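Gundstead Home Making List
Subject: Re: Slotted profile on a wooden floor
Date: 29th September

Dear all,

I am sorry to be so slow in answering this one. I had half a reply written and then the boiler needed attention, and then I found I wanted to look a few things up in the old messages before I committed myself. For anyone who has lost the thread, I'll leave the question in.

> I'm putting together a low frame out of black aluminium profile, the
> sort with grooves down the sides, and the only room I've got that's
> big enough has a wooden floor. We're renting, so I am nervous. Do
> people put something down first, or just work carefully? Also, what
> does everyone do about the small parts? I've had two evenings at it
> and spent most of the second on my knees looking under the sofa.
> Has anybody used the Mallano kits, and is it worth paying for the
> cut lengths?

Taking the floor first. Yes, do put something down, and make it something thicker than a dust sheet. I used a sheet the first time (an old double one, folded) and it slid about so much that it was worse than bare boards, and when I picked it up there was a little crescent in the floor exactly where a corner had been standing. The cut ends are the trouble. The long faces of the profile are quite kind and you can lay a rail flat on timber all day, but stand it up on end and lean on it while you fiddle with a nut and you'll have a mark. These days I lay out two old yoga mats, side by side, and only take them away when the frame is square and all the bolts have been nipped up.

If you do mark the boards, don't panic and don't sand. I had good results with the Cerwood oil in the lighter shade, rubbed in with a bit of old T-shirt and left overnight. Ours are pale boards, a sort of honey colour with the grain quite lively, and I think that kind of floor is forgiving, as there are so many streaks and small knots in it already that one more line gets lost. On a dark floor I would be more careful.

As for the small parts, my sympathies! I have a tub for the nuts and a tub for the bolts and a saucer for everything else, and still there is always one thing that has got out. It is the white ones that catch me, caps and plugs and so on, which you would think would be the easiest to see. On a light floor with the sun coming in they look just like another bit of shine.

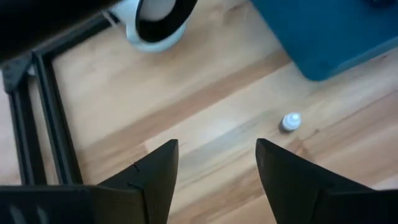
Somebody wrote to me off the list to say that a head torch is the answer, laid down on the floor so the beam runs along the boards, and that anything standing proud of them throws a long shadow you can spot from the other side of the room. I tried it on the landing after tea and it works very well indeed, though I also learned a good deal about how often I sweep the landing. The same message suggested working with the curtains drawn and one lamp on, for the same reason, and I haven't got as far as that.

Now, the Mallano kits. I have built two. The first was the plain rectangle, which I wanted as a base for a bench in the hall, and the second was a taller thing for the airing cupboard that I'd rather not go into. The profile is good and straight and the black finish has worn nicely. The instructions are poor. They show you the corner brackets going on before the sliding nuts, and if you do it in that order you will find yourself taking a bracket off again, because the nuts have to go in from the open end of the groove. Put more nuts in than you need. I always drop an extra couple in each long rail and push them down out of the way, and I have been glad of them every time, once for a hook and once for a shelf I hadn't thought of yet.

On cut lengths, I'd say pay for them. I tried to save the money on the short rails, which were meant to be 396 mm, and cut them myself with a hacksaw and a mitre box. They came out near enough by eye, but near enough isn't square, and the whole frame rocked like a pub table. I sent for a new set in the end. If you've a proper chop saw and somewhere to use it that's another matter, but you did say you were renting and I don't suppose the neighbours would thank you.

One more thing, about checking for square. Measure corner to corner both ways before you tighten anything, and then again after. It's the tightening that pulls it out. I do mine on the kitchen floor for preference, the tiles being flatter than the boards, and then carry it through with the mats already down to receive it.

There was a long discussion of feet for these frames back in April, felt against rubber, and it's worth searching the archive under Maldonado, which is the make of screw-in foot most people ended up recommending. I used the felt ones and have had to replace them already. Rubber marked my mother's floor, but that was a different sort of varnish.

Do let us know how you get on, and what the frame is for, as you never said and I have been wondering all week. If you want the spare 396 mm rails, the wonky ones, they're yours for the postage.

All good wishes from a rather draughty hall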